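Staletti refurbished audio pilot
Progress report to the Flelteck small retail fund
Prepared by Dineo Fourie, 2nd January

Hello all, and thanks for your patience over the holidays. I know you asked for two pages and I've tried to stick to it, but we have a lot to tell you this time!

When the grant came through in September we had a lease, a pile of returned speakers and a deal page that took most of a morning to update by hand. We now have a proper testing bench, a working online shop and a newsletter with 3,000 subscribers. I had pencilled in half that many for the end of the first year, so we're thrilled.

We've sold 660 refurbished units since opening. Soundbars are still the favourite, then bookshelf speakers, then headphones (which people are fussier about, and fair enough – they go on your ears). Our average selling price is $84, a little under what we put in the application, and that comes down to the smaller soundbars moving faster than the big ones. The margin per unit is holding up all the same, as the small ones cost us less to test and far less to post.

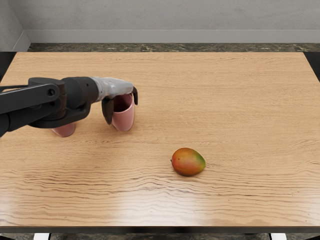

Returns have been the real learning curve. In the first month we listed everything as simply "refurbished", and buyers wrote in asking whether that meant scratched, repaired or only unboxed. We switched to three grades with a plain sentence for each, and the emails dropped off within a fortnight. The grade now sits beside the price in the listing and in the newsletter. Every unit goes out with a 90-day warranty, and we've honoured every claim so far.

Flat-rate shipping started as a trial and it's staying. Customers were filling their carts and leaving at the postage step, especially in the country towns. We set the rate at $9 for anything under 10 kilos and lose a bit on the long hauls, but more people finish their orders and quite a few add a cable or a wall bracket while they're there.

The price history tool is the part I'm proudest of. Each listing shows the lowest price we've ever charged for that model, so a shopper can judge for themselves if it's a good week to buy. Batista built it for us on a fixed fee and it came in on budget. It still trips up when a maker reuses a model number for a new colour. They're working on a fix.

Supply is our weak spot. Vaduvow has been our main source of factory returns, and its November pallet turned up late, after our big sale weekend had been and gone. We had 40 customers on a waiting list for one subwoofer set and could fill only part of it. I rang everyone on that list myself and most were happy to wait or take a different model. I'd like a second supplier signed before winter, and talks with one are going well. 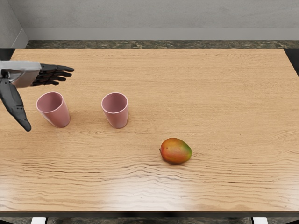

Next quarter

Sign the second supplier and get a trial pallet through the bench.

Add customer ratings to the listings. We've been collecting them by email already, so we won't be launching with a blank page.

Try a weekly clearance day for units with cosmetic marks. The regulars have been asking for it!

Move the newsletter from Friday afternoon to early morning. Our best deals are gone by lunch and the late openers write in to tell us so.

Spending

We're slightly under on fit-out and slightly over on packaging – the double-walled cartons cost more than quoted, but breakages have nearly stopped and I'd buy them again. I'd like your okay to shift the leftover fit-out money across to packaging. The full ledger is coming separately once the December bank statement is in.

Dineo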